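The Dustness Assessment

The Board of the Dustness Residential Trust resolved in the spring to determine whether the domestic duties of its houses could be entrusted to machines. The resolution was passed without debate. An assessor was appointed, and a sum was set aside for his lodging.

The assessor was Mr Lorne Thibodeau, formerly of the Inspectorate of Laundries. He was informed by letter that he would be required to observe the machine supplied by Vevex for a period of 26 working days, and to state at the end of that period whether it was fit to clear a table, sort a drawer and put a kitchen in order. The letter asked for an answer of one word. A space had been provided for it on the form.

Mr Thibodeau arrived on a Monday in May and was shown to a chair. He was given a copy of the Schedule of Duties, which ran to 56 entries. The first was entitled Clearing of Surfaces. The Schedule defined a surface at some length and then permitted the supplier to begin with small objects of plain shape, on the understanding that cups and plates would follow when the supplier judged it proper.

He asked the engineer on duty, a courteous young woman named Xiao, when that might be.

"It is under review," said Xiao. "We are at present concerned with pushing."

"With pushing what?"

"Blocks, in the first instance. The duty is to move a named block to a named place without disturbing those beside it."

Mr Thibodeau wrote this down. He had been taught that an assessor should record the duty before the performance of it, so that the one should not be altered to suit the other. 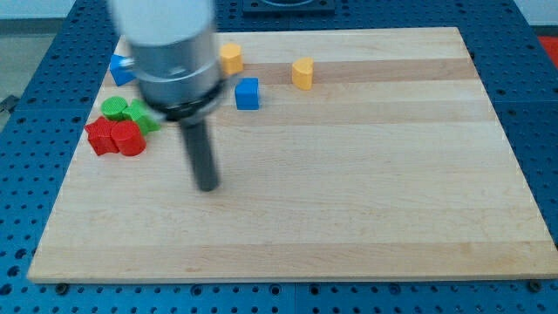 By the end of the first week he had filled two notebooks. He recorded each attempt under one of three headings: Completed, Completed with Disturbance, and Abandoned. The second heading gave him the most difficulty. A block which had been asked to travel alone would on occasion arrive with a companion, and the Schedule did not say whether this was a fault. At home, he reflected, a person who went to move the salt and moved the pepper also would not be thought to have failed. He raised the point in writing. The Trust replied that the matter of the pepper lay outside its terms.

In the evenings he returned to his lodging in Karnari Street, where he washed one plate, one fork and one glass. He had done this for many years and had never considered it a duty. He now found himself attending to it closely. The fork had slipped beneath the plate, and his hand had gone in after it before he had formed any intention. He stood for a time with the tap running. Then he dried his hands and wrote a paragraph on the fork, which he later removed from the report as it concerned no equipment belonging to the supplier.

On the last afternoon there had been 400 attempts, and the assessment was closed. Xiao asked whether he would disclose his finding.

"I am asked for one word," said Mr Thibodeau, "and the form allows either of two."

"Which have you chosen?"

He turned the form so that she might read it. In the space provided he had written, in a small and regular hand, the word Pushing.

The Board received the report at its next sitting. It was noted that the answer was not among those permitted, and the form was returned to Mr Thibodeau for correction, together with a request that he remain at Dustness until the arrival of the cups. He wrote to his landlady the same evening - the room was free, she replied, and he might keep the plate.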